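In praise of the film that takes its time

I went to see Brulau for the second time last night, which makes me either very devoted or very short of things to do in February. There were four of us in the room. One left before the ferry turned up, and I wanted to run after him and say mate, give it another minute! 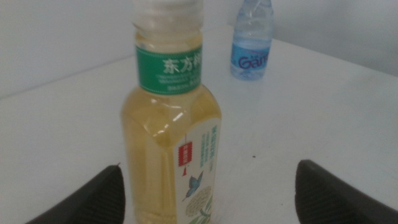

Because the ferry is the whole point, isn't it? For the first half hour Pentti Leinonen gives us a harbour, a ticket office and a man eating soup. If you've read any of the reviews you'll know that people have been quite cross about the soup. I love the soup. By the time he puts the spoon down you know he's not going home, and he hasn't said a word to anyone.

I've been grumbling for years that films don't trust us to sit still any more. Every thriller I saw last year opened with somebody running, then a caption saying "three days earlier", then the same person making toast. Why? Just start with the toast! If the toast is any good I'll wait for the running. (Uswood did this twice in one film, and I'm still annoyed, mostly because the middle hour was so good and they clearly didn't believe in it.)

Now, I know what's coming, because my brother says it every Christmas. Slow films are just dull films with better manners. And some of them are, I'll give him that. I sat through all of Barasa waiting for it to be about something, and what it was about was a very nice coat. There's a sort of director who has noticed that long shots win prizes and so points the thing at a field until lunchtime. Nothing in the field changes and neither do you. I don't count that as patience, I count it as a field.

The difference, I think, is whether anybody on screen wants something. The man in Brulau wants to get on that boat so badly it makes your stomach hurt, so every minute it doesn't come is a minute of proper suspense. I gripped my armrest at a timetable. Leinonen's earlier one, Brivness, works the same way, except it's a woman waiting for a phone call and the phone is in the next room, and there's a shot of the hallway that goes on for some 15 minutes (or feels like it, I've never dared check).

What worries me is where you're meant to see these things. At home I'd have picked up my own phone by the soup. I know I would, I'm hopeless, I paused Brivness to look up how old the lead was and then bought a lampshade. In the cinema you're stuck, and being stuck is lovely once you stop fighting it. But my local is only giving Brulau one more week, in the small screen upstairs with the wonky heating, and after that it'll be the superhero one in every room until Easter.

So take a jumper and go. And if you do walk out, at least wait for the ferry first.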